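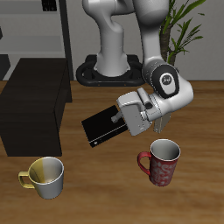 Jurton arm, tabletop cell, simulated view

Home Products Demonstrations Contact

The Jurton cell will be shown at the Iltmont open day. Sessions are limited to 92 visitors.
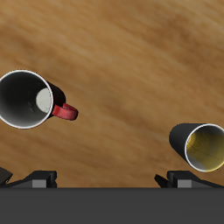 The wrist view is streamed to a second monitor during each run. Operators use it to judge approach angle - a mug on its side with the handle turned inward calls for a different grasp than a cup with no handle in sight.
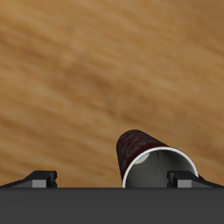 Render: Ogbonna / D. Marty

Finger spacing is set before each approach. Bookings: Folasade Briggs.

Last updated 5 July 2018
Contact | © Ogbonna | Back to top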